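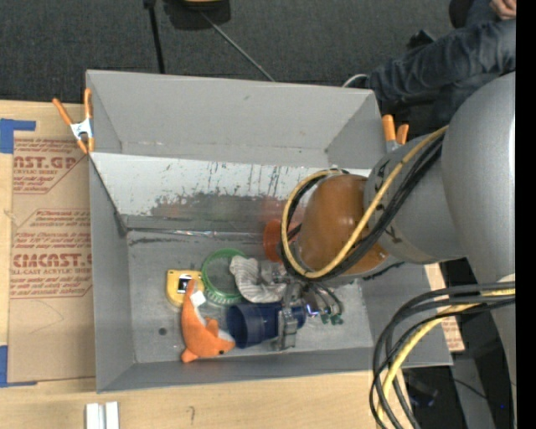 Plelari Brandão
Lecturer in Home and Workshop Studies, Fuvberg College

Chapter 2
Sorting Mixed Things

Every home has a place where things end up together. It might be a kitchen drawer, a box under the stairs or a metal bin on a work table. Tip one out and you may find a tape measure beside a soft toy, a tub with its lid on, a cup on its side and a cloth that was dropped in last. I love a bin like that! It holds nearly every question in this chapter, and you can start on them with no equipment beyond a clear table and a bit of patience.

In Chapter 1 we looked at collections where everything was of one kind: spoons, screws, socks. Sorting those is mostly a matter of size and number. A mixed collection is harder and far more interesting, because there are so many fair ways to divide it. Put the clear container with the green lid next to the yellow tape measure and ask what they share. Both keep their shape when you pick them up. The crumpled white and grey cloth doesn't, and a stuffed fish will give a little when squeezed. Hard and soft, then, is one way to begin. Sort by colour and the orange fish leaves the dark blue cup behind. Sort by the room each thing belongs in and you will soon be arguing with your neighbour about where a tape measure lives (in my house, the kitchen).

We shall call the rule you choose the basis of the sort. A good basis can be said in a few words, and two people using it separately should come up with the same piles. Try this before reading on: write down a basis, hand it to a partner, and see whether your piles match. They often don't the first time — and the objects you disagree over are the ones worth talking about.

The container itself matters too. A wide, shallow bin with sloping sides lets you see most of what is in it, while a deep box hides the lower layers. Even in a shallow one, a cloth can cover something small, so lift soft things out first and lay them flat. The Flellinetti method, which we come to in Section 2.3, begins in just this way.

By the end of the chapter you should be able to:

choose a basis and put it in one sentence
sort a mixed bin of 14 objects and explain each pile
sort the same bin again on a second basis
decide what to do with an object that fits two piles

Key words: basis, pile, overlap, remainder

2.1 Looking before touching

Set your bin on the table and keep your hands in your lap. Write down everything you can name from where you sit, then stand up and look again from the other side. Add anything new in a different colour.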